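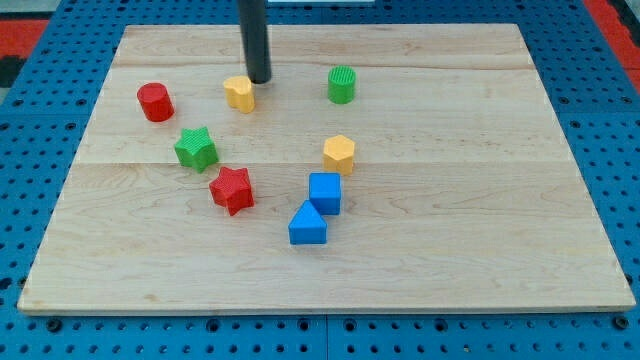 Page last changed: 9 October 2018 by Yamuna Suvarna

Search this manual Go

4 Recording push examples on the block board

4.1 Scope

This section covers the recording of examples by hand control for the Drudport push task. It assumes that the arm has been homed (section 2) and that the rod tool is fitted and checked for height (section 3). Recording from a script is dealt with in section 6.

The task uses one wooden board, the rod, and eight blocks in four colours, two blocks to a colour:

red - cylinder, star
green - cylinder, star
yellow - heart, hexagon
blue - cube, triangle

Each block is named by colour and shape together. "The star" or "the green one" is not a valid name, as each fits two blocks.

4.2 Preparing the board

1. Set the arm to HOLD.
2. Lay the board flat on the pegboard table. Holes must be showing on all four sides of it.
3. Press down on each corner in turn. If the board rocks, lift it and clear whatever is underneath.
4. Place all eight blocks with the ribbed face up. Scatter them by hand. Do not set them out in rows.
5. Release HOLD and bring the rod down to working height. The tip must clear the wood.

Note: Close groups are allowed and wanted. Two stars nearly touching, or the blue cube with the blue triangle against it, give the learner cases that a well spread layout does not. The same goes for large bare areas. A layout with the whole right half of the board empty is a good start for any "move to the right" instruction.

CAUTION: Keep hands off the board whenever HOLD is released. The rod does not stop on contact.

4.3 Recording an example

1. Press NEW. The station shows an instruction, for instance "push the yellow heart towards the red cylinder".
2. Read the instruction in full before moving the rod. If it cannot be done from the present layout, press SKIP. Do not move blocks to suit it.
3. Bring the rod tip to the side of the block away from the target. Stop just short of touching.
4. Press START.
5. Push in short, steady strokes. If the block turns off the rod, back away, go round and take it up again. Leave the correction in the recording.
6. When the block is in place, draw the rod clear and keep it still until the lamp goes out.
7. Press KEEP or DROP.

An example may last up to 105 seconds. The station closes it after that and marks it DROP.

Note: Hexagon and cylinders slide off a blunt tip more readily than the cube does. New operators should practise on the cube first.

4.4 When to press DROP

Press DROP if:

- the rod was lowered on top of a block
- a block left the board
- the wrong block was moved to the target
- a hand or sleeve came over the board after START

A slow example is not a bad one. Knocking a neighbouring block on the way is also no ground for DROP, provided that the instruction was carried out. Operators at Sikton dropped these throughout September, and the set from that station is short of crowded layouts as a result.

4.5 Between examples

Do not reset the board after each example. The end of one is the start of the next. After 19 kept examples, set HOLD, scatter the blocks again and enter the change in the log.

If a block has fallen over, set HOLD and stand it up where it lies. If it has gone to the floor, wipe it before putting it back - grit under a block marks the wood and alters how it slides.

4.6 Closing the session

1. Raise the rod to its park height and set HOLD.
2. Enter operator name, station and number kept.
3. Press SEND. Leave the station switched on until the transfer line reads DONE.

Faults in the hand control go to Wekesa Lyimo. Questions on the wording of instructions go to Mwende Kioko.

Next: 5 Checking kept examples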